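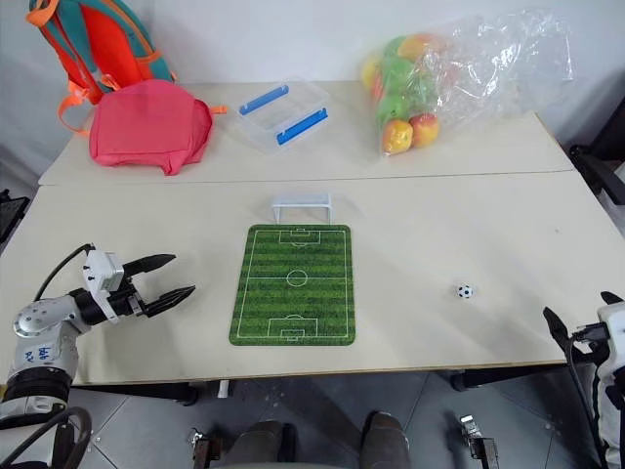

Štefánia Gajdoš asked for the bags and the storage box to stay on the back table, so the front one is left for the football pitch. The pitch is a printed mat with light and dark green stripes, laid lengthwise towards the wall. The small white goal goes at the far end.

## Table football, Sasden clubroom, 06/10/2018

Two white tables, pushed together. The joint runs across the width and the mat is kept on the near side of it. Each table top is 80 cm deep. Stock number for the mat is 2181. The layout has been in use since July.

Back table, left to right:

- backpack, orange with teal panels
- pink fabric bag, laid flat in front of the backpack
- clear storage box with two blue handles
- fruit in a clear plastic bag

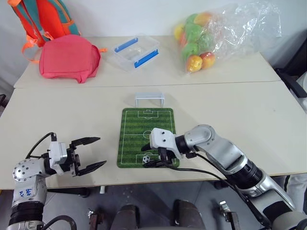 Fruit should come out of the plastic before play starts, according to Štefánia Gajdoš, and go into a bowl. The room sheet allows either. Apples keep better in the cool cupboard at Motach if they are not eaten on the day.

Goal: white, two posts and a crossbar, free-standing. Games are played to 12. Store the mat rolled, printed side out.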